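Arkivstead Investor Account: Set-up Guide
Section 6. Making your first pledge

Read this section before you move any money. The Arkivstead sales pages make pledging sound like ordering lunch. It is buying shares in young companies, most of which will never pay you anything.

1. Sign in and open the Offers tab. Ignore the "Trending" strip at the top. It ranks offers by page views, and page views tell you nothing about a business.

2. Choose an offer and download the full document. The summary card leaves out the share class, the fees and the rights of earlier investors. In the Husar offer, the line about non-voting shares is on page 57.

3. Look for the valuation and ask who set it. In most cases the company did.

4. Enter your amount. The minimum is $500. The box may fill itself with a larger "suggested" figure, so clear it and type your own.

CAUTION: The projected return beside the box is supplied by the company raising the money. Arkivstead does not test it. Treat it as advertising.

5. Press Pledge, then Confirm. Your pledge is now recorded, but no shares have been issued.

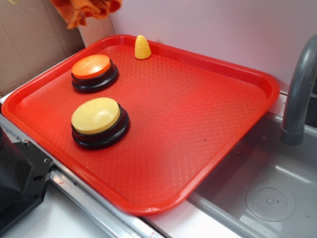 Fig. 6. Two push-button buzzers, orange and yellow, on a red tray.

6. Check your email for the pledge notice. You have 20 days to cancel from the date on that notice. The countdown on your dashboard starts when you first open the message, so do not rely on it.

NOTE: Canceling returns your pledge to your Arkivstead wallet. Getting it back to your bank is a separate request under Wallet > Withdraw.

7. If the offer closes below target, read the notice again. Some companies, Driltitz among them, reserve the right to go ahead with whatever they have raised. A business plan written for the full sum may not work on half of it.

About the Zullel resale board
You may list shares for resale on Zullel once they are issued. A listing is not a buyer. Plan as if you cannot sell.

Section revised by Flora Cowie, 30 December 2024. For transfers and share certificates, see the next section.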